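Sorkent
About us

Who we are
Sorkent helps small manufacturers and repair shops decide whether to buy a robot. Quite often we tell them to keep their money for another year. We don't sell equipment and we take no commission from anyone who does.

Mereana Tomoana started the company after nine years of signing purchase orders for a packaging plant, several of which she would like back. Thomas Parisi joined her from the maintenance side. He reads the service contract before he looks at the brochure.

What we look at
A sales demo shows you the arm on its best day. We want to see ordinary handling: one small object, one tray, a plain table with a felt mat on it. A toy car is fine. If a supplier wants to talk about your whole loading dock before that part is settled, be careful. 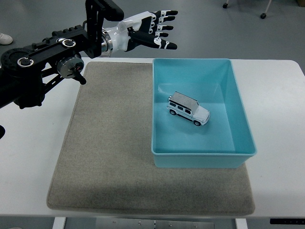 What it costs
The arm is the number everybody quotes. Then come the hand, spare fingers, cabling, guarding, training and the hours your best technician spends away from paid work. We put all of it on a single sheet, which we call the Millet sheet after the street our first office was on. It has 110 lines. Most clients have budgeted for about half of them.

A hand is where we see the most wishful thinking. Getting fingers to either side of a small toy takes some setting up, and your parts are probably heavier, oilier and less patient.

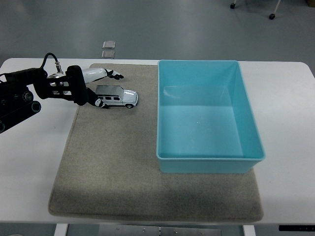 We ask for the price of a replacement finger in writing, along with the delivery time. A quote that leaves those blank goes back.

Working with us
A first review is $3,000, fixed. You get the completed sheet, a list of questions for your supplier and a plain yes, no or wait. Send us the quote you have, even if it's a bad one. The office is closed for two weeks in March.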